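Replay drifts after teaching by remote control
kaltley_bench
May 18, 2022
I'm recording demos in the Nillov simulator with a handheld controller. On replay the hand ends up left of where I put it on the table.
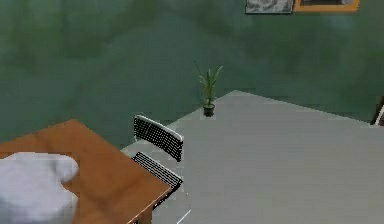 How many demos does one task need?

crabtree8
Start with 8 and drive them slowly. For the drift, check that recording and replay use the same time step – mine didn't.
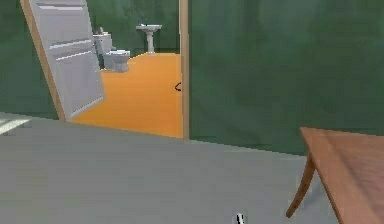
Then reset the base to the same spot before each run.

cukixfan
Same problem, gave up after 3 tries.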